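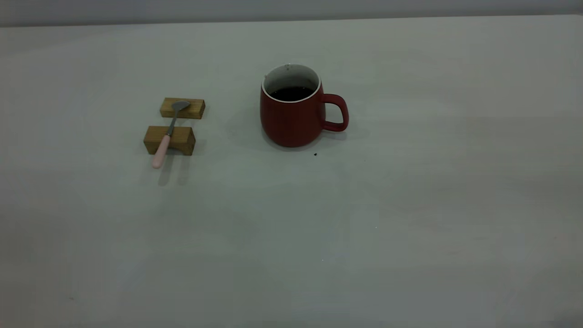 Fig. 3. Red ceramic mug, with a spoon resting on two wooden blocks.

3. Descaling the Draltik kettle

The packet says to descale every month. Unless your water is very hard, we doubt you need to. Look inside the kettle first. A thin white film does no harm, and the flakes are only chalk.

1. Unplug the kettle and let it cool.
2. Mix 200 ml of white vinegar with enough water to make 1000 ml. Branded descaling powder costs more, and we have yet to see it do a better job.
3. Pour the mix in and bring it to a boil once. Switch off at the base.
4. Leave it for 19 minutes. Ajith Achari, who wrote the first version of this section, asked for a full hour. We tried both on the same kettle and could not tell the results apart.
5. Empty, rinse, fill with fresh water, boil, and throw that water out. Repeat if you can still smell vinegar.

CAUTION: Never put the kettle base in water. Wipe it with a dry cloth.

CAUTION: Do not scrape the heating plate with a spoon or knife.

NOTE: The "scale alert" light counts boils. It does not measure scale, whatever the box suggests. To clear it, hold the power switch for nine seconds.

NOTE: Tea that still tastes flat after descaling is probably the fault of the tea. Try another brand before you buy a filter.

Related sections
Replacing the lid seal
Draltik kettle: resetting the scale alert
Poltero water filters: do you need one?
Storing the kettle over the summer (updated August)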